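22/10/2022

Bon, les rayonnages du fond. J'y ai passé la matinée et je ne suis pas encore au bout, mais on commence à s'y retrouver (enfin !). Les bacs bleus restent sur les étagères, on ne change pas de système, j'en ai assez de réapprendre où sont les choses tous les six mois. La visserie Clelis va en bas à droite, les joints juste au-dessus, et tout ce qui vient de chez Sikora part à gauche en attendant que Remigiusz fasse son tri. Remigiusz, si tu lis ça : il y a deux bacs à ton nom, et la référence 691 traîne toujours dedans depuis July... pardon, juillet, à force d'écrire les étiquettes en anglais je mélange tout.

Pour le film plastique transparent, je propose qu'on arrête de garder les chutes froissées. On en a presque 21 mètres de neuf sur le rouleau, ça suffit largement ! J'ai quand même mis de côté les morceaux assez grands pour couvrir un bac contre la poussière.

Reste à faire : refaire les étiquettes (le feutre bave, prendre celui de l'accueil), resserrer le montant qui bouge quand on tire un bac un peu fort, et rappeler Prulline pour les huit séparateurs qui manquaient dans la livraison. Je m'occupe de l'appel, quelqu'un peut prendre le montant ? La clé est dans le tiroir du haut.

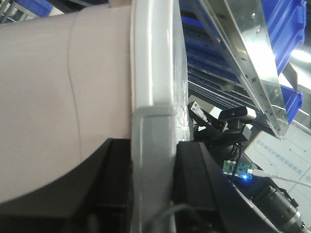

Rubrique : Atelier / Rangement et stock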